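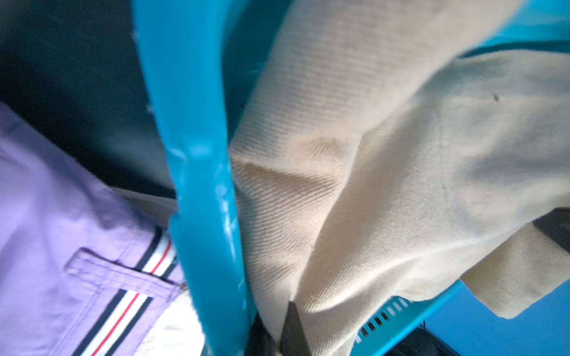
Tevgate Players Wardrobe Team

Home | Shows | Wardrobe | Props | Box Office | Boards | Log in

Boards > Wardrobe > Washing and storage
Thread: Cream twill going grey, what am I doing wrong
Views: 3719

hemline_hetty
Right, quick one before I have to get the bus. All the cream stuff for Zustura is coming up grey. Not filthy grey, just that sad pillowcase colour. It was lovely when we got it, proper warm cream, and we've had it through the wash after every run-through because of the fake mud in Act Two.

Washing at 40 with Proltano powder, normal dose, everything creams and whites together. No softener. Drying indoors on the rail as the yard is out of bounds till the drains are done.

Is it the water? The powder? Me? Dress rehearsal is Thursday and I would like the officers not to look like they've been buried.

bobbin_and_weave
It's the water. Tevgate water is like soup. Look inside your kettle. Double the powder and put soda crystals in the drum before the clothes go in.

Tin Thimble
Not the water, or not mainly. You are overloading. I have seen how that machine gets loaded on a Sunday night and you couldn't get a hand in the top of it. Clothes need to drop and slap about. If they go round as one big lump the dirt comes out and goes straight back in somewhere else.

Half loads. Boring but there you are.

hemline_hetty
Half loads means I'm there till midnight though

Tin Thimble
Bring a book

bobbin_and_weave
Overloading gives you creases and tide marks, it doesn't give you an even grey all over. Even grey is limescale and leftover soap. I had exactly this with the nurses' aprons and soda crystals sorted it in two washes.

understudy_no_more
can I just ask what is in with the creams. when you say creams and whites. because last time I helped there was a lilac thing in there and someone said it'll be fine

hemline_hetty
Ok the lilac thing was ONE time and it had been washed loads before that.

But fair. I'll go through the heap properly tonight. I do think people drop things in the basket on their way out and I just tip the lot in. Tights, a tea towel, somebody's own gym kit once.

understudy_no_more
lilac is the worst!! everyone worries about red but red you notice straight away. lilac and pale blue just knock the warmth out of a cream bit by bit and you end up with that dishwater look. you dont see it happen

bobbin_and_weave
Could be that as well I suppose. Still want the soda crystals in there.

gusset_gareth
Disagree with doubling the powder. More powder in a 40 wash on a short cycle = more powder left in the cloth, and that stuff hangs on to dirt. Twill is bad for it, it sits down in the weave. Try this. Put one clean dry pair in warm water with nothing in it, swish it about. If it goes cloudy or you get bubbles you have your answer.

bobbin_and_weave
Hard water needs more. It says so on the box.

gusset_gareth
It does say more. It doesn't say double

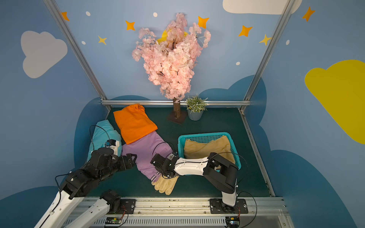 Lavender trousers on the green, teal basket to the right.

hemline_hetty
Sorted by colour. Purples and pale blues have got their own pile now and the creams have their own basket with a label on it in very large letters.

Also did Gareth's test with one of the officers' jackets. Cloudy. Properly cloudy, like when you rinse a milk glass. So there's soap in it. Annoying.

gusset_gareth
Thought so. Rinse, rinse, rinse. Run them with no powder at all, warm, longest cycle, till the water's clear through the door. Then one wash at the right dose and see where you are.

bobbin_and_weave
Fine. With soda crystals in the first rinse though.

gusset_gareth
With soda crystals in the first rinse. Happy?

bobbin_and_weave
Delighted

Madge in the Wings
Can I come in here as somebody who did this for years before any of you had a machine in the building. Nobody has mentioned the obvious thing. Is it cotton? Have you looked at the label? A lot of that cream twill sold for workwear is a mix, and the mixes go grey for good and all the rinsing in the world won't shift it. You'd be better off dyeing it.

hemline_hetty
Labels were cut out. They came from the hire place that closed down. Felt like cotton but I'm not going to swear to it.

Madge in the Wings
Then pull a thread out of the seam allowance and do a burn test. In a saucer, by the sink, NOT in the dressing room. Cotton smells like paper and leaves soft ash. If it shrinks into a hard little bead it's got polyester in it.

Tin Thimble
Please nobody set fire to anything in wardrobe, we have only just got the insurance sorted from the candle business.

Madge in the Wings
One thread. In a saucer. By a sink.

Declan Hennessy
Wardrobe lead here, sorry, only just seen this, been up a ladder all week. Few things.

Burn test outside the back door please, and with someone else there.

Do not dye anything without asking me. The officers' set is promised to the Daneshvar lot for their July show and they're expecting cream. If they get tea colour I'll never hear the end of it.

Don't use bleach either. Somebody always says bleach in these threads. It goes yellow on anything with elastic in and it'll rot the stitching on the older pieces.

Machine: Gareth is right about the dose and Thimble is right about the loads. Has anyone cleaned the filter lately? Last time I looked there was a hair grip and most of a biscuit.

understudy_no_more
was literally about to say bleach

Tin Thimble
Filter hasn't been done. I'll do it tonight if someone else brings the washing-up bowl, that thing empties itself all over your shoes.

Madge in the Wings
I would have dyed them.

Declan Hennessy
I know you would Madge

hemline_hetty
Update, phone battery nearly gone so short. Filter was vile. Two long rinses, soda crystals in the first. Burn test done out the back with Thimble stood over me holding a jug. Smelt like paper, soft ash, no bead. So cotton, at least the thread I pulled.

Then one proper wash, half load, normal powder. Drying now. Wet they look better but everything looks different wet so I'm saying nothing till the morning.

bobbin_and_weave
Where are they drying? If it's that rail by the boiler you want them turned inside out. Dust off the pipes drops straight on the shoulders.

hemline_hetty
It is that rail by the boiler. Going back to turn them inside out. Goodnight

gusset_gareth
Also shake them hard before you hang them, gets the legs straight and saves you half the ironing. Hold by the hems, waist down, weight pulls it flat. People always peg by the waist and then moan about knees.

Madge in the Wings
By the waist. Always by the waist. Hems up and you get peg marks exactly where the front row is looking.

gusset_gareth
Peg marks on a hem come out with a damp thumb. Baggy knees don't

Madge in the Wings
I have dressed more trousers than you have owned.

Tin Thimble
Can we have a seperate thread for pegs

hemline_hetty
Morning. Dry. Jackets are miles better, I'd say back to cream apart from the collars, which are a bit tired. Trousers better but not there. Two pairs still have a cold look to them, I think those were in with the lilac. They can go on the lads at the back.

Collars: any ideas? It's make-up mostly. Greasepaint and sweat.

understudy_no_more
washing up liquid! neat, rubbed in with a soft toothbrush, leave it while you have a cup of tea, then rinse. works on foundation every time

bobbin_and_weave
Green bar soap for me, the old fashioned kind. But washing up liquid will do it. Get it ALL out before it goes in the machine or you'll have foam to the ceiling.

Declan Hennessy
Washing-up liquid is fine. And tell the cast to wear the neck cloths while they're being made up, that's what they're for. I find them stuffed behind the radiator.

I'll write up a sheet for the wall. Colours apart, half loads, dose by the line on the scoop, filter once a week, no dyeing (Madge). Anything else shout before Thursday as I'm printing it then.

hemline_hetty
Put "no gym kit"

Tin Thimble
Put "shut the soap drawer properly", it's been dripping down the front

Madge in the Wings
Put waist pegging.

Declan Hennessy
Leaving pegs off the sheet. Locking this one now, peg thread is over in General if anyone must.

Thread closed

Comments (4)

pennyloafer: Found this from a search, we've got the same greyness on our choir shirts. Did the swish test in the sink and it was like soup. Thankyou!

Aisle_Seat: Does it have to be soda crystals or will bicarb do? Got loads of bicarb.

bobbin_and_weave: Crystals. Bicarb is much weaker, you'd need a bucket of it.

Ron T: Waist pegging is correct.

Previous thread | Next thread | Back to Wardrobe

Contact the Wardrobe Team | Copyright Tevgate Players | Back to top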